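Subject: Re: [soler-kitchen] Keeping a sourdough starter through the summer
Date: 26/05/2024
To: the Soler home baking list

Hello everyone,

I have been meaning to answer this since it landed in my inbox, and then the garden got hold of me, and then we had company, so please forgive the wait. I'll quote the original so those of you reading in the digest can follow along.

> I started my first sourdough in March and it behaved beautifully until
> the weather turned. Now it doubles before lunch, collapses by dinner
> and smells like nail polish. I feed it once a day, 100 grams of flour
> and the same of water, and I keep it on the counter by the toaster.
> We're also going away for 3 weeks in the summer and I don't have
> anyone I could ask to feed it. Should I just throw it out and begin
> again in the fall? I'd be sad to, because the bread was finally
> getting good. Also, does the container matter? Mine is an old Coko
> jar with a clamp lid and I worry about it.

Oh, please don't throw it out! What you have is a healthy starter in a warm kitchen, and it's hungry. The nail polish smell is what mine does every year as soon as I start sleeping with the windows open, and it goes away after a couple of good meals. I remember being so alarmed the first time that I poured half of it down the sink (don't do that either, by the way, unless you're fond of plumbers – it sets up in the pipes like plaster).

The amount you're feeding matters less than how much old starter you're feeding it to. If you're keeping most of the jar and adding 100 grams on top, all those yeasts are sharing a rather small dinner. Keep a heaping spoonful, give away or bake the rest, and then feed it. In winter I keep a good deal more than that, and in July I keep what clings to the sides of the container and it does just fine. Cooler water helps too. I keep a pitcher in the refrigerator from June on and use it for the starter and for the dough both.

And do move it away from the toaster! My own kitchen has one cool corner, on the floor of the pantry next to the potatoes, and that's where the starter spends its summers. A basement step is good if you have one.

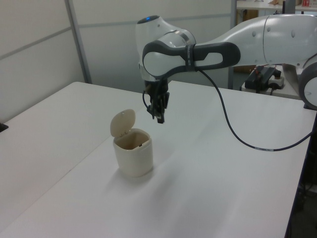 About the jar. I've used just about everything over the years, from a jam jar to a lovely stoneware crock that my sister gave me and that I dropped within the week. A clamp lid is fine so long as you take the rubber ring off, or leave the clamp undone, so the gas has a way out. What you don't want is a tight seal on a lively starter in hot weather. Other than that I would go for something with straight sides and a wide mouth, because scraping around a narrow shoulder with a spoon is a misery and you end up with dried bits everywhere. Small is good. People buy these great big things and then feel they have to fill them, and before you know it they're going through a bag of flour every few days and resenting the whole business.

I do weigh everything now, which I resisted for years. My old Wulico scale has a cracked corner and sometimes has to be switched on twice, but it has made my bread so much more regular than my measuring cups ever did. Put the empty container on the scale when you first get it and write the weight on the bottom in marker. Mine says 218, so whenever I wonder how much starter I've got left, I put the whole thing on the scale and subtract. I wish I'd started doing that sooner.

Now for your trip. Three weeks is nothing to a starter in the refrigerator, and you really don't need a sitter for it. I've left mine for longer than that more than once and come home to something gray and sulky with a puddle on top, and it was making bread again by the end of the week. This is how I go about it:

1. Two days before you leave, feed it twice in the day, morning and evening, with a small spoonful of old starter each time. You want it strong going in.

2. The day before, feed it one more time but make it stiff. Use half as much water as flour, and knead it with your fingers into a little ball, like pie dough. A stiff starter eats slowly and won't get nearly as sour.

3. Leave it out for an hour, no longer in hot weather, then put it in its container with the lid resting on and set it at the back of the refrigerator, on the lowest shelf. Ours is an elderly Relteck and freezes anything that touches the back wall, so I leave a gap. You will know your own.
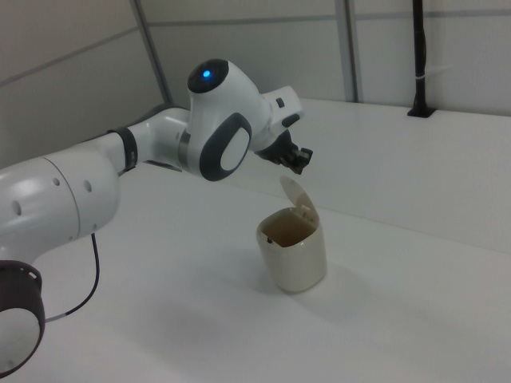 4. Dry a bit as insurance. Smear a thin layer of the wet starter on a sheet of baking paper, let it dry until it snaps, crumble it up and keep it in an envelope in the cupboard. It takes up no room at all and it will keep for ages. I've mailed it to cousins that way.

5. When you get back, pour off any liquid, dig out a spoonful from the middle where it looks freshest, and feed that. Throw the rest away. The first feeding may do nothing to speak of, so give it a second and a third before you worry. If you ever see pink or orange streaks or fuzz, that's a different matter and the whole lot has to go, and then you'll be very glad of your envelope.

As for what to do with all the extra in the meantime, we eat an awful lot of pancakes in this house. I also make crackers, just starter, a little olive oil, salt and whatever seeds are in the door of the freezer, spread as thin as I can get it and baked until the edges are brown. My husband eats them straight off the pan and then asks why there aren't any for the cheese.

One more thing on summer baking and then I'll let you go. Your dough will be quicker too, so please don't follow the times in your book. Watch it and shape it sooner than you think you should. I mix in the evening now, shape before bed and bake at six in the morning, with the back door open and the first coffee – it's the nicest hour of the day this time of year, and the oven's off again before the heat comes up.

Do write back and tell us how it goes. If anyone has a good way with rye in hot weather I'd love to hear it, mine turned to soup last week.

Warmly, from a floury kitchen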